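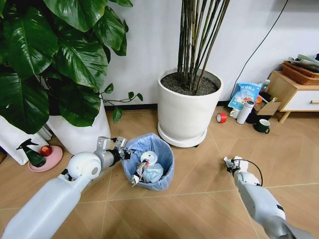 Feb 2, 2026

The bin task has taken over the club's schedule, so these are my notes before I forget the numbers.

The competition rules for the tidy-up event give each team nine minutes per run. Points come from small items picked off the floor and put where they belong, with a separate block of points for dealing with the trash. Our practice corner is stocked to match: plants, a spray bottle, a thermos, a mug, an apple on a plate, a roll of red tape. The bin gets a blue liner folded over the rim, and we fill it past the top before each session.

We started in September with a fixed approach pose for the left gripper. It worked as long as the bin stayed put. Move the bin a little and the fingers came down on the rim, or closed on the liner and pulled it inward. Hendrik Geerts rewrote the approach so that the gripper stops above the near edge with the fingers open, waits for a new estimate of the rim, and then commits. The wait costs time. We kept it.

The liner is the hard part. Thin plastic reflects light differently every time it is folded, and a wad of pale blue plastic inside a pale blue bag is close to the worst case for our segmentation. I trained on 60 extra labeled views and the rim estimate got better. The estimate of where the contents end and the bag begins did not.

Current state, from the last full test: 100 attempts at the first grasp on the liner, 30 failures. Most of the failures were the left arm closing on a wrapper that stuck out over the edge. The right arm mostly idles low over the tiles during this phase — it has its own queue of floor items, but we lock it while the left arm is near the bin. I would like to remove that lock. Hendrik would not, and he wrote the collision checker.

Still open:

- wrist cable routing on the right arm, where the loop is too wide for my taste
- a grasp check that can tell bag from wrapper by finger gap
- leaves from the big houseplant showing up in the depth data as obstacles

I'll start with the cable, as it only needs clips.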